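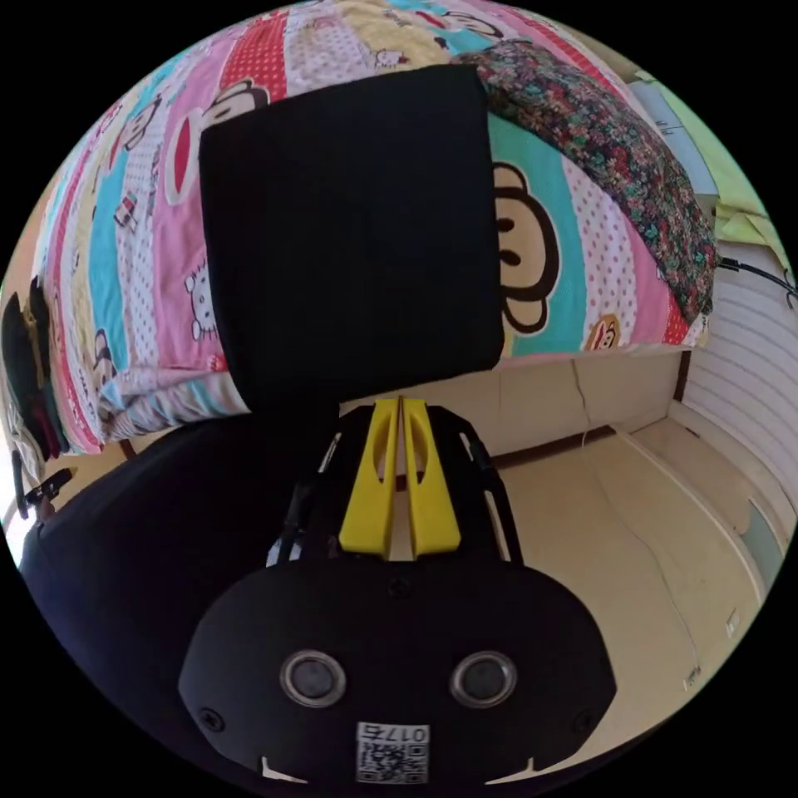
4.2 Changes to the room attendant's task

Before the trial, attendants at the Kikham guesthouse did each room alone and in whatever order they liked. The shift plan now comes from Plukar, the scheduling software, and lifting and placing soft items is being moved to a gripper in stages. Figure 3 shows a two-fingered hand-held gripper facing a dark, soft-cornered object beside a bed with a patchwork quilt.

We interviewed 14 attendants in October and observed 36 shifts. Three changes came up repeatedly. Attendants spent less time bending at bed height, but more time clearing floors and straightening covers so that the next grasp could be made. Work that had been paced by the person was now paced by the queue. Judgement about what counts as a finished room – long treated as the attendant's own – moved partly to the supervisor, who signs off each room on a tablet.

Attendants with longer service objected most to the last of these. Tsikata's earlier study of the Cundero laundries found a similar pattern, although the staff there kept control of their own sequence.

Figure 3. Hand-held gripper with yellow fingers at bed height. The patterned quilt and cushion are typical of the soft goods discussed in Section 4.3.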